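Towel folding gets a helping hand at Rastine

Staff at the Rastine laundry in Dirnach have started teaching robots to fold, and they're enjoying it far more than they thought they would!

Six people from the folding room now spend their mornings at a big white table, working through towels with hand-held grippers so the machines can learn the moves. The aim is 1000 folds by December.

"My wrists used to ache by lunch," said Ermira Vlachou, who has folded here for 22 months. "Now I'm the teacher, and I get to be fussy about corners."

Plush towels are the tricky ones, says trainer Lahcen Ramadan, and a grey one with a paler border has become the team's favourite test.

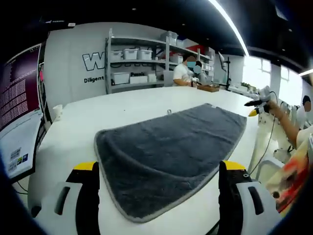 What happens next

Afternoon shifts stay as they are for now. Gripper training opens to the night team in December.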